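About Farkix

Hello! I'm Rocío Agudelo, and I run Farkix, a small upholstery school above the old corn store in Limville. I started it with one sewing machine and a very patient landlord, and I still do most of the teaching myself.

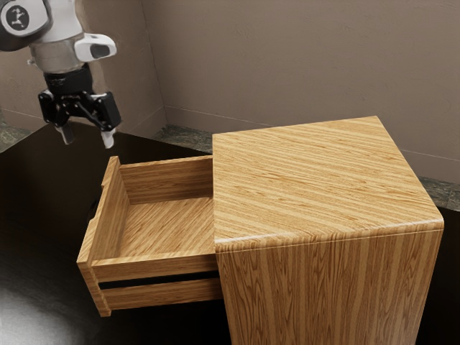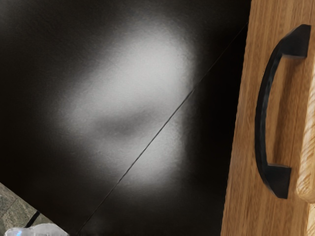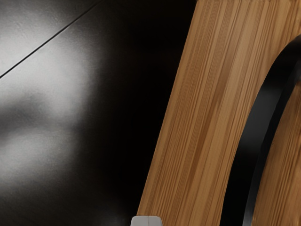
Mahlet Gashaw wrote to me after her first term that she'd come in wanting to rescue her gran's nursing chair and had gone home wanting to rescue everybody else's too. She also said the webbing evening was harder than I'd let on (fair point, I've changed the course notes) and that she wished the break had been longer.

The break is now 30 minutes, Mahlet!

We take 8 people on each course, which means I can get round everyone properly before the glue pots come out. You bring a drop-in seat or a footstool to begin with, and once you're happy with those you can move on to something with arms. Horsehair, hessian, tacks and twine are all in the price. Top fabric isn't, but there's a remnants shop in Clandbridge that I send everybody to, and they're lovely about cutting odd lengths.

The building dates from 1762 and the stairs feel like it, so if you're bringing something heavy, ring the bell by the side door and I'll come down and take the other end. Parking is easiest on Wako Lane after five.

The next beginners' course starts in October and costs £200, with the last evening given over to finishing off whatever you haven't finished. I answer emails late at night, mostly, so don't worry if you hear nothing from me before supper.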